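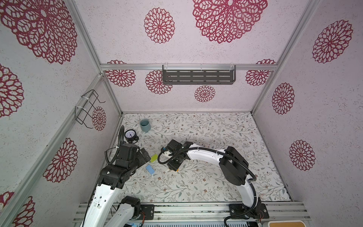
Renting at Prallidton Court: Questions We Get

Updated Oct 23, 2026

Do I have to buy renters insurance?
Yes. The building's policy covers the building. Your couch, your bike and your feelings are on you. Any licensed insurer will do, and we need proof before you pick up keys.

Why is there a $60 application fee?
It pays for the credit and background check. Each adult on the lease pays it once. We don't refund it if you fall in love with another apartment over the weekend, though we do understand.

Can my rent go up in the middle of a lease?
No. It can go up at renewal, and you'll get the new number in writing 60 days ahead. Leases that end in May get their letters in March, so please open your mail in March.

How clean is "clean" when I move out?
Clean enough that the next person wouldn't know you fried things. The oven counts. So does the top of the fridge, which most tenants seem to meet for the first time on moving day.
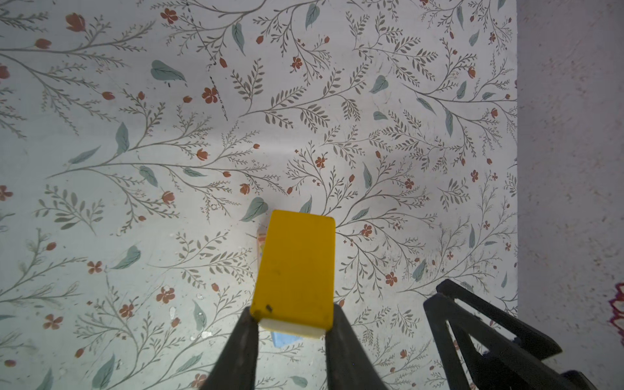
Can I paint or put up wallpaper?
Ask first – Raed Akl in the leasing office handles these requests, and he has seen every shade of gray there is. Peel-and-stick paper is usually fine. Anything that needs paste has to come down before you leave, and you'll be the one up the ladder.

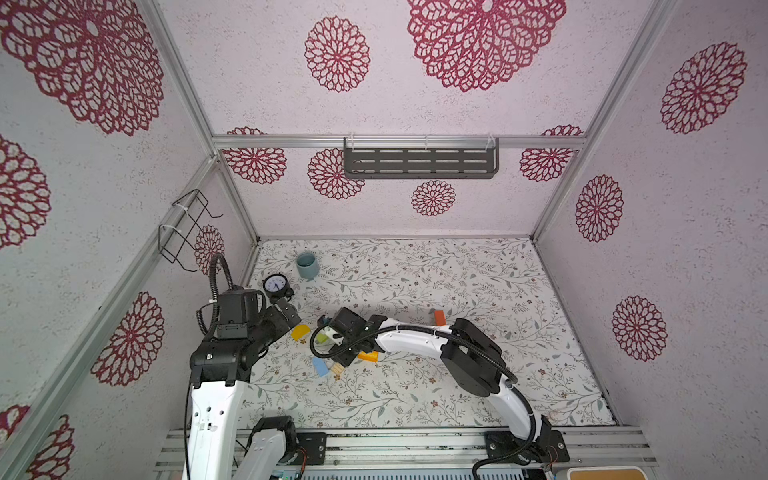
Large maroon flowers on a speckled off-white background.

What comes out of my deposit?
Unpaid rent and damage beyond normal wear. Faded paint is wear. A door-shaped hole where there was no door is damage. You'll get an itemized list either way.

Can I sublet?
With written approval, yes. Your name stays on the lease, so choose somebody you'd lend $200 to.

Who do I call if I disagree with a charge?
Colin Pearce, extension 376. He prefers email – most of us do – but he will pick up.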